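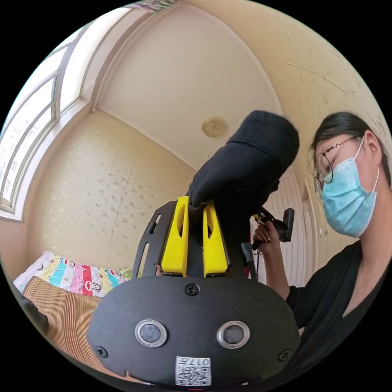

Mützen, Schals, Handschuhe: Was vor dem Winter in die Kiste gehört

Im Oktober holen die meisten Haushalte die Wintersachen hervor, und in den meisten Haushalten fehlt dann etwas. Ein Handschuh ist weg, die gute Mütze riecht nach Keller, der Schal hat ein Loch. Wer sich einen Nachmittag Zeit nimmt, hat bis zum Frühjahr Ruhe.

Erst einmal kommt alles auf einen Haufen, auch das, was noch in Jackentaschen und Rucksäcken steckt. Danach wird Stück für Stück in die Hand genommen. Weiche schwarze Sachen aus Plüsch oder Fleece machen dabei die meiste Arbeit. Zusammengelegt sehen sie alle gleich aus, und erst beim Auffalten zeigt sich, ob man eine Mütze oder einen Beutel vor sich hat. Fusseln und Tierhaare erkennt man am besten bei Tageslicht am Fenster. Wer auf Staub empfindlich reagiert, trägt beim Sortieren eine Maske und schüttelt die Teile auf dem Balkon aus.

Waschen oder lüften

Fleece verträgt 30 Grad und wenig Waschmittel. Weichspüler bleibt weg, er verklebt den Flor. Wolle muss selten gewaschen werden, eine Nacht an feuchter Luft reicht oft. Plüsch wird nach dem Trocknen mit einer weichen Bürste aufgerichtet, immer in eine Richtung. In den Trockner gehört er nicht.

Falten

Mützen werden einmal quer gefaltet und mit dem Falz nach oben hingestellt, nicht gestapelt. So sieht man jedes Stück und zieht beim Herausnehmen nicht die halbe Kiste mit. Dicke Mützen wölben sich dabei nach oben, deshalb sollte die Kiste nicht zu flach sein. Schals werden gerollt, Handschuhe paarweise ineinandergesteckt.

Die Kiste

Wir haben zwei Modelle benutzt. Die Stoffbox von Derken kostet 15 Euro und ist leicht, gibt aber an den Seiten nach, wenn sie voll ist. Die Kiste Pullo von Handent bleibt in Form und passt mit Deckel unter eine Garderobenbank. Für eine vierköpfige Familie war eine zu klein. Innen hilft ein Streifen Karton als Trennwand.

Was übrig bleibt

Einzelne Handschuhe darf man bis Dezember aufheben, danach nicht mehr. Gut erhaltene Mützen nehmen viele Kleiderkammern gern, sauber und in einer Tüte. Verfilzte Wolle taugt noch als Topfuntersetzer oder als Einlage für Gummistiefel.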